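Lista de verificação — bancada e material de apoio
Local: Benallow, sala Zisia
Data: 21 de fevereiro de 2020
Verificação: Efa Prothero. Comentários: Sorin Tomić

1. Tampo desimpedido — SIM
Com tão pouca coisa em cima, difícil seria reprovar. Quero ver o mesmo num dia de trabalho.

2. Parede atrás da mesa sem nada pendurado — SIM

3. Painel azul pousado sobre o tampo — SIM, com reserva
O procedimento da Pellgate manda deixar 50 mm livres à volta. Há espaço de sobra, mas duvido que alguém tenha medido.

4. Painel azul identificado — NÃO
Nem texto nem etiqueta à vista. Já constava em novembro e ficou «para breve».

5. Peça branca com faixas: marcação legível — PARCIAL
As faixas pretas e a vermelha têm as bordas irregulares e parecem pintadas à mão. Se isto vale como código de cores, falta-me ver a norma.

6. Carga máxima da mesa (90 kg) — NÃO VERIFICADO
Valor copiado da ficha anterior. Não assino. 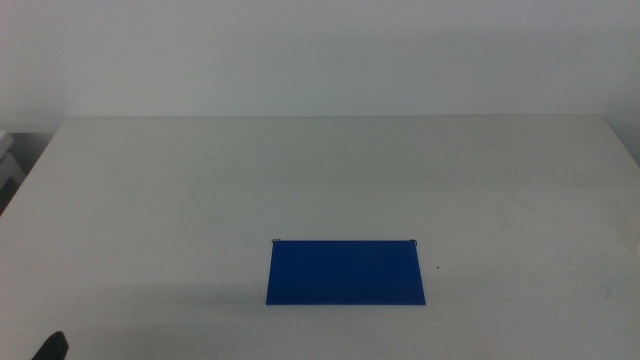
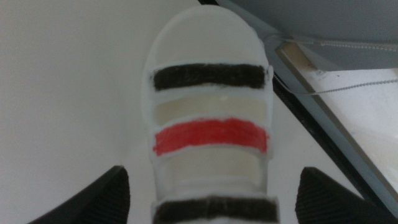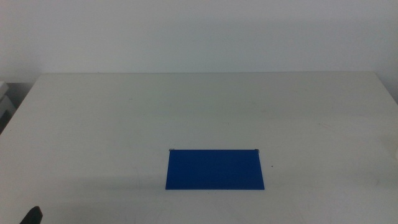 Itens 3 e 4: primeira e terceira fotografias. Item 5: segunda.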